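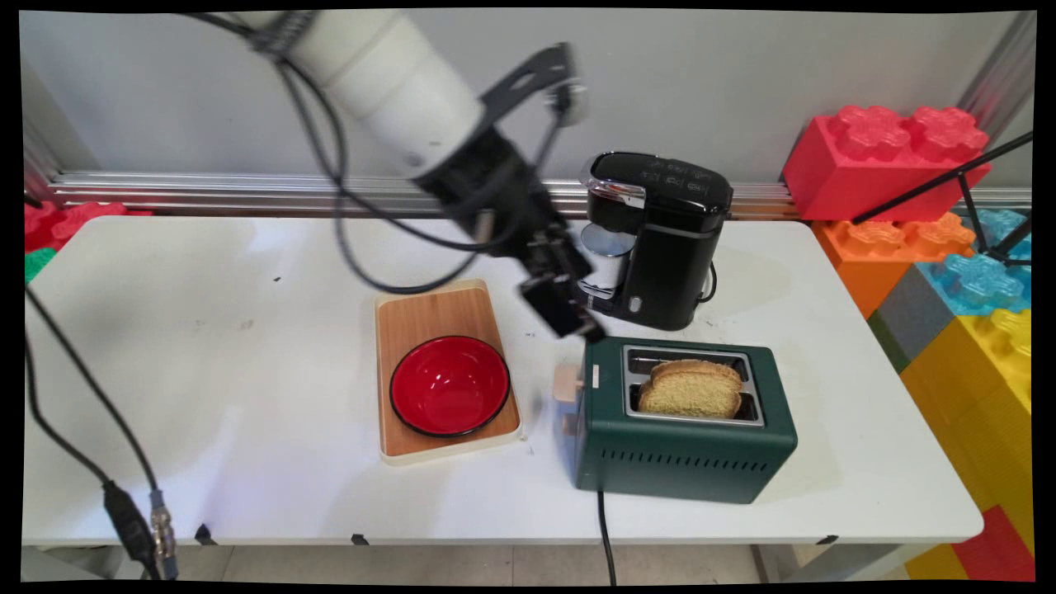
## La pinza número once

Orsolya cerró la libreta a las 9 y miró los dedos negros, abiertos todavía encima de la mesa.

– La de Vemier era más suave – dijo.

– Era más lenta – contestó Niall. – Con el pan, la lentitud no me molesta.

Llevaban 48 intentos con la pinza de Odgate. En su casa, Orsolya ya no podía hacer una tostada sin pensar en la fuerza de sus propios dedos. Le daba un poco de vergüenza confesarlo.

– ¿Otra vez? – preguntó él.

Ella abrió la libreta y escribió: cuarenta y nueve.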